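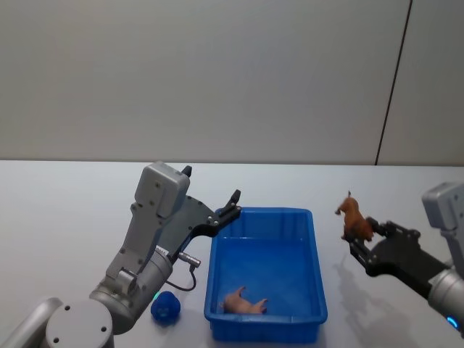
I keep getting told that the answer to toy clutter is "one bin per kind of toy." I don't buy it. Take farm animals. A pink pig in a blue plastic tray and a brown horse on its way up off the table, fine, everyone agrees those two go together. Now where does the dinosaur go? The mermaid? By February we owned more categories than toys.

The Pastberg method (yes, I paid for the download) wants 24 labeled bins for a playroom. 24! My kid is four. She can't read the labels and I can't remember them.

Jullar sells a set with little picture cards you slide into the front. Cute. The cards lasted two days here before they became "tickets" and went under the couch.

Then there's the claim that see-through bins make kids put things back. Says who? The Nollow blog repeats it every few months and never says where it comes from. My kid can see the blocks perfectly well. She can also see them on the floor.

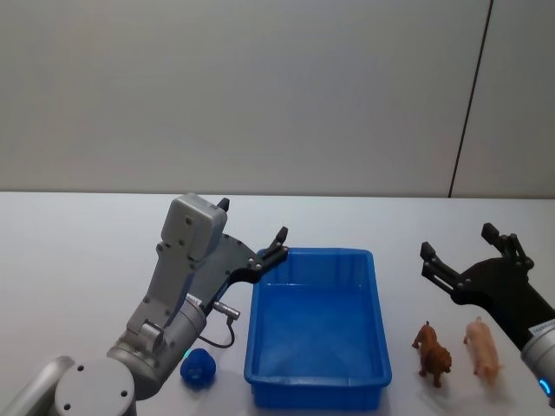 What I will give the bin people: low and open beats deep with a lid. A dog and a pig standing next to an open blue bin have some chance of ending up in it. Put a lid on and you've added a step, and the step is me.

Also, does the dog count as a farm animal? Pastberg says pets get their own bin. On what farm is there no dog?

And squishy ball things. Every system I've read goes quiet on squishy ball things. Levchenko's checklist has 7 headings and the best it can offer is "sensory/other." So, other. Everything in my house is other.

Someone replied that her 700-piece collection is sorted by color and the kids keep it that way. I'd like to see that room at 5 pm with no warning.

Current setup: two open bins, no labels. One is for things with legs. The other is for the rest. Chairs from the dollhouse are under dispute.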